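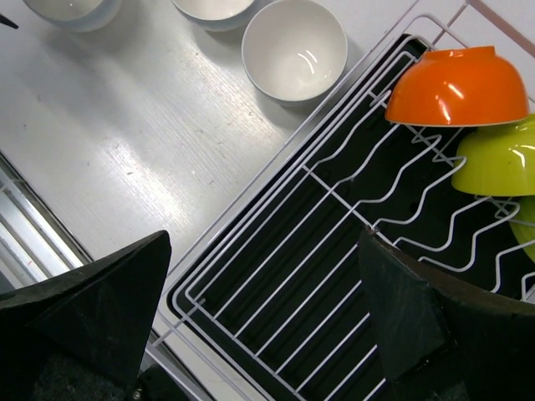

Handout 4: Notes on the Bovex open day

These notes cover the afternoon demonstration at Bovex in March. Read them before the seminar; the grasping material from Handout 3 is assumed.

1. The task

The station handles bowls between a worktop and a wire drying rack. Bowls in the rack lie rim down, and those on the worktop stand rim up. A transfer between the two therefore calls for a change of orientation as well as position. The controller is by Cerent, and the policy was trained on 693 teleoperated runs.

2. Wrist view

The wrist camera travels with the gripper, so the fingers stay in view throughout. This helps at close range, where the distance between fingertip and rim matters most. The drawback is that objects outside a narrow cone are lost. Glare on the white surface is a second difficulty — a white bowl on a white table gives weak edges, and its shadow is often the stronger cue.
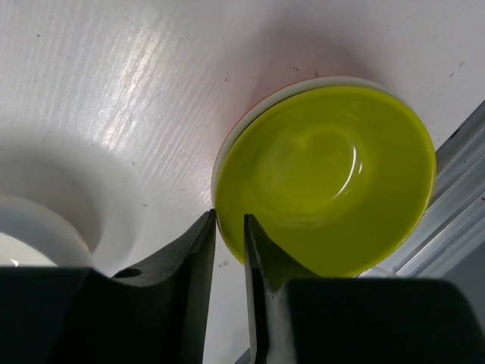 Fig. 2. Fingertip against the outer edge of a lime-green bowl.

3. Contact

Two approaches were discussed with the Bovex staff:

Rim pinch. One finger inside, one outside. Tolerant of errors in height, but the bowl may pivot about the contact.
Base grasp. The fingers close on the rounded underside. Suited to an inverted bowl, with less margin in the lateral direction.

Cycle time was given as roughly 2 minutes for a full set. We did not time it ourselves. Ask what a "full set" means before quoting this figure in your report.

4. Inverted bowls

With the rim facing down, the wrist view shows mostly the outside of the bowl. Clearance to neighbouring bowls must be judged from a partial outline, and the carried bowl may hide the place it is going to. 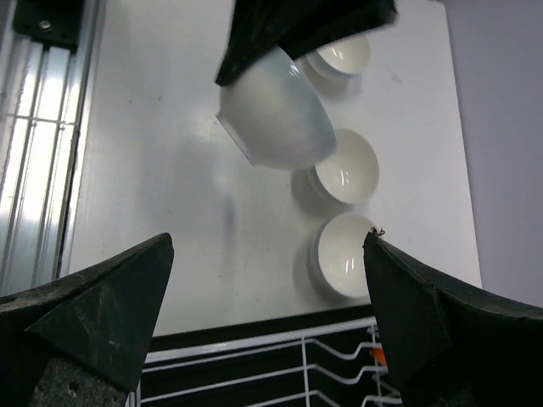
Neelam Mittal asked whether a second, fixed camera would remove the problem. Uyên Triệu replied that it would help with clearance but would bring its own calibration error, and that this should be measured before anyone relies on it.

5. For the seminar

Bring a one-page sketch of a fixed camera position for this station, with the blind regions marked. State your assumed bowl diameter.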